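Workshop Tips: Living With a Two-Arm Bench Build

Posted in April, with corrections from Spyros Moschos, who has opinions about screws 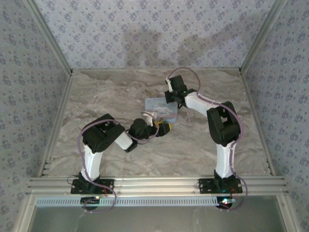
The first thing two robot arms will teach you is how much of robotics is housekeeping. I expected math. I got cable management, crooked brackets and a long disagreement over fabric. These are the tips I wish somebody had taped to the door of the shared shop in Sirnbridge before Spyros and I started bolting things down.

Bolt to a rail, never to the table

Our first version had each arm clamped to a tabletop, and every fast move walked the clamps a little farther from where the software thought they were. Aluminum profile with grooves solved it. The bases go on one front rail, you slide them until you're happy, and you tighten. Then you measure between them and write the number on the wall. Ours is 279 millimeters, and it has been erased by a helpful person twice.

Leave more cable than looks decent

A neat cable is a short cable, and a short cable gets yanked out the first time the wrist turns over. Pose the arm at its farthest reach, run the cable loosely along the links, then add a generous loop at the base and another at the gripper. It will look like a garden hose somebody gave up on. Leave it that way.

Colored cable is worth the extra money. Purple shows up against black parts and white parts both, so you can see a snag from across the room.

Check the loops by hand, power off, moving one joint at a time. If a loop can reach an elbow, the elbow will eat it. I have 3 chewed cables in a coffee can to back this up.

Put up walls

Three sides is enough. Walls keep a dropped object on the bench and keep Hollis Kincaid's bright orange jacket out of the camera's view, where it was once mistaken for the target for most of an evening. Cover them in something with a small print. I bought a floral remnant at Cinton for less than a sandwich, and I've stopped hearing remarks about it, mostly.

Iron it first. Creases throw thin shadows, and you will spend a night tuning your vision code to ignore a crease.

Practice on flat things early

Everybody starts with blocks, because blocks are easy and make you feel clever. Flat cases are the real test. The finger slides over the top, or shoves the thing across the table like a bar of soap. Some cures, in the order I'd try them:

Bring the second arm in as a backstop and let the first one push against it.

Slow the last inch of the approach way down.

Stick a thin rubber pad on the fingertips. Spyros swears by the Vundmont ones. I use a cut-up jar opener.

Keep the boards where you can see them

Hiding the control modules under the bench looks tidy until something goes dark and you're on your back with a flashlight in your teeth. Mount them near the arms they belong to, lights facing out. Learn what the lights do on a good day, and write that on the wall too, under the number.

Screws

Thread locker on every joint screw, the removable kind. Spyros would like me to add that you should clean the threads first, and that I didn't. It took 8 screws and one very limp shoulder for me to come around.

Before you power up

Hands out, sleeves rolled, off switch within reach of whoever is standing closest. Run new moves at a crawl for the first 5 passes. We named our test routine Stoica and still say "Stoica's moving" out loud before starting it, which gets looks from the pottery people but has kept everyone's knuckles in good shape.

Spare fuses are in the drawer under the drill press. Please put the box back.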